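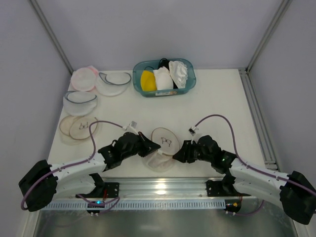 Tefera: a README for the soft round things dataset

Hello, and thanks for downloading. I'm Nuria Gebreyes, I put most of Tefera together, and I'm the person to shout at if a file won't open. What you've got is 468 recordings of a two-armed robot sorting small, floppy, see-through items on a white tabletop, plus the training code we used and the results we got from it. I've tried to write down everything I'd have wanted to know if somebody had handed this lot to me.

Why we made it

Most of the cloth-handling work I'd read when we started was about T-shirts and towels. Big, flat, solid colours, corners you can find. We wanted the opposite! Thin stuff that crumples, lets the tabletop show through, and only really gives itself away at the rim. The rims are what you'll come to love (or hate): tan-brown, blue-gray, pale pink. A couple of the beige ones also carry a line drawing of a pair of glasses, and that drawing became a bit of an accidental star, more on that below.

The question was simple enough. If you show a policy a sheer item, will it learn to go for the edge, or will it lean on whatever is printed in the middle?

What one recording looks like

The items start out on the left of the table, loosely laid out and often overlapping. A teal plastic basket stands at the back with other bits already in it. The operator picks one item, brings both grippers in on it near the front of the table, opens it out or straightens it, and then puts it away. Some recordings stop after one item, others carry on until the cluster is cleared. The "length" column in the index tells you which you've got.

Every recording was driven by a person. Hiwot Dinsa and Melaniia Derkach did the lion's share, and you can tell them apart once you've watched a few: Hiwot goes in low and slow with the left gripper first, while Melaniia tends to bring both in together. We kept the operator field in the index so you can split on it if you like. I'd suggest you do, at least once.

What's in the folders

recordings: 468 of them, one folder each, with joint positions for both arms, gripper opening, and the camera streams
cameras: calibration for the fixed view and the two small cameras that sit above the grippers
labels: rim masks and grasp points (hand drawn, see the warning further down)
cuditz: the training code
splits: the 5 splits we used in the results, as plain lists of names
notes: my scrappy notes from the sessions, left in on purpose

The method, quickly

Cuditz is our name for the training recipe. It's ordinary imitation learning with one extra job bolted on: while the policy is learning what to do next, it also has to guess where the rim is in the fixed view. The guess gets thrown away when the policy is running. All it does is nudge the network into caring about edges during training.

Abrehet Gebru came up with this, after a long afternoon of me moaning that the policy kept grabbing at the glasses. I wanted to paint them out. She said leave them in and give it a reason to look somewhere else, and she was right (I have told her so, now it's in writing).

What we found

We ran 15 trials per split for each policy, so please read these as small numbers.

Without the rim job, the policy did fine on the beige printed items and badly on the plain white ones with blue-gray edging. With the rim job, the gap between the two got a lot smaller. It did not go away. The plain ones are still harder, and the pale pink rim is hardest of all, I think because it washes out against the white table under our lights.

The bit that surprised me was the wrist cameras. I was sure they'd do most of the work, and for the final pinch they do matter. But for choosing where to go in the first place, dropping them hardly changed a thing. Shahla Zarei reran that one from scratch because neither of us believed it, and got the same answer.

Things that will bite you

Rim masks are rough wherever two items overlap. We drew what we could see and guessed the rest, and the guesses are marked with their own flag. Leave them out if you're measuring anything precise.

The cables over each arm are purple and they move. In the fixed view they sometimes cross right over the items on the left. If your policy develops a strange fondness for purple, that's why. Masking them helped a bit — the script is in the cuditz folder.

There are reflections along the metal rail at the front, bright enough to upset depth estimates. I crop the bottom of the fixed view before doing anything else.

The first 6 recordings have a clock offset between the arms and the cameras. They're fixed in the index but NOT in the raw files, so go through the loader and you'll be all right.

It's also one table, one basket and one set of walls. Please don't tell people it works in kitchens or bedrooms on the strength of this, we haven't tried.

Getting going

Install the requirements, point the loader at the recordings folder, and run the replay script on any one name from the first split. If the arms and the pictures line up, you're set. If the left gripper seems to be a beat behind, you've bypassed the index (see above, I do it too).

Changes since November

Added operator names to the index. Redid the rim masks for the pink item. Took out some recordings where a stream had dropped frames, so older copies won't match the splits.

Still to do: a second basket colour, and proper labels for what's inside the basket, which at the moment are just "other".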